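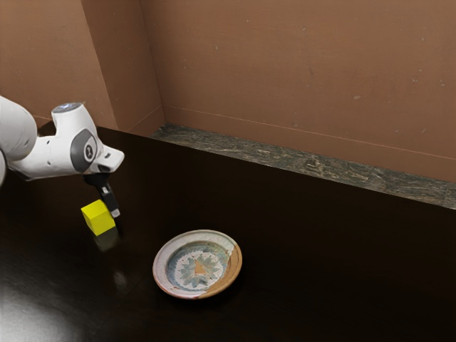 Glazing over dark slip: notes from the spring tests

I have been putting off writing up the slip tests because the results were untidy. They are still untidy, but the notebook is nearly full and I would like the figures somewhere I can search them.

The question was a narrow one. I wanted a dark slip under a clear glaze on plates, with the pattern scratched through to the pale clay before the first firing. I have done this on bowls for years without much trouble. On flat ware the glaze tends to go cloudy over the darkest areas, and the cloudiness follows the brush marks in the slip. On a bowl the curve hides it. On a plate it is the first thing one sees.

Clay and slip

The body is the smooth white stoneware that Kanini Shirima orders in bulk for the studio at Kobori. It throws well and dries evenly if the rims are covered. The slip is the same clay dried, crushed, weighed and soaked, with a black stain added by dry weight. I made two batches, one at 8 per cent stain and one at 13 per cent. Both were sieved twice and left overnight.

The stronger batch was a nuisance from the start. It settled hard in the bucket and needed stirring between every plate. The weaker batch looked grey and disappointing when wet, and I nearly added more stain to it. I am glad I left it alone. After firing under clear glaze the two were very hard to tell apart in ordinary room light. By a window the stronger one was slightly browner, which I had not expected.

Application

Three methods: brushing, pouring and dipping.

Brushing gave the best control at the rim and the worst surface. Every overlap showed. A soft, wide brush helped a little, as did damping the plate with a sponge first, but the marks came back once the glaze had melted.

Pouring was better. The plate must be firm enough to tip without sagging, and the slip has to go on in one movement. A pause leaves a ridge. I lost two plates by pouring on the second side too early, and both split across the foot.

Dipping used far too much slip for a plate of this width. I tried it once and went back to pouring.

Scratching the pattern

Timing matters more than the tool. Too soon and the slip drags; too late and it chips, leaving an edge like torn paper. In my workshop in April the right moment came 6 hours after pouring, with the door shut. In a heated room it would be sooner. Tatu Magesa works in a drier building and says she has half that time at best.

I used a loop tool for the broad bands and a blunt needle for the lines. The crumbs should be left where they fall until they are dry, then tipped off. Brushing them away while damp smears dark slip into the pale lines, and no amount of sanding gets it out cleanly.

The cloudiness

Going by the test tiles, I think the clouding has two causes that look alike. One is simple thickness: clear glaze goes milky where it pools, and it pools in brush marks. The other is trapped gas from the stain. Under a hand lens the second kind shows as very fine bubbles, evenly spread, and it was much worse with the 13 per cent slip.

Thinning the glaze cured the first kind. A slower bisque firing improved the second but did not remove it. Erasto Lukumay suggested holding the kiln at top temperature for longer in the glaze firing, and I have done one load that way. The plates on the middle shelf were noticeably clearer. The bottom shelf was no different. My kiln is cooler at the bottom, so this may say more about the kiln than about the hold.

What I am using at present

The 8 per cent slip, poured, scratched the same day and bisqued slowly. Glaze thinned until a fingernail scratch through the dry coat is only just visible as a groove. Middle and top shelves only for plates, with mugs and small pots below.

Still to do: a test with the slip ball-milled, if Kanini can spare the mill, and a proper set of cones on each shelf — I have been trusting the controller for too long. I also want to try an iron slip in place of the black stain. My old notes have one under the heading Grekum, with the quantities written in pencil and mostly rubbed away. I will have to work it out again from the tiles.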